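Dikbridge Renters Group Questions Mesevo's "No-Fee" Laundry Plan

DIKBRIDGE – The Dikbridge Renters Group said today that it does not accept Mesevo's claim that a new app-based laundry plan will save tenants money, and asked landlords to hold off signing until the company opens its books.

Mesevo, which runs shared laundry rooms in apartment buildings, announced in May that it would take out coin machines in 49 buildings and replace them with machines that work only through its Xiao payment app. The company says the change carries "no added fees" and that the average household will come out $100 ahead each year.

The group has asked twice how that number was reached. The answer, both times, was a link to the same brochure.
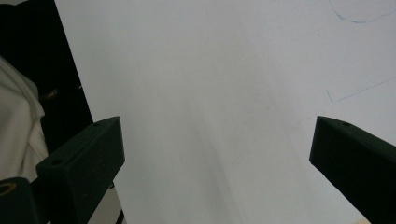

"We would love to see $100 a year," the group said in a statement. "We would also love to see the math. So far we have a brochure, and the brochure has a drawing of a piggy bank on it."

Under the terms sent to landlords, tenants must load the app in fixed amounts, and any balance left after a move is kept by Mesevo unless it is claimed in writing. The group estimates that around 2000 households would be covered. Many include older tenants who do not own a smartphone. Mesevo says they can use a plastic card, but the terms do not say where the card is sold or what it costs.

The company points to an earlier rollout at the Drumedex apartments as proof that tenants like the system. The group notes that the survey behind that claim was sent through the app, to people already using it.

The group is asking for a written price cap, automatic refunds for tenants who move out, and at least one coin machine in every laundry room.

Copies of the landlord terms are available from the Dikbridge Renters Group on request.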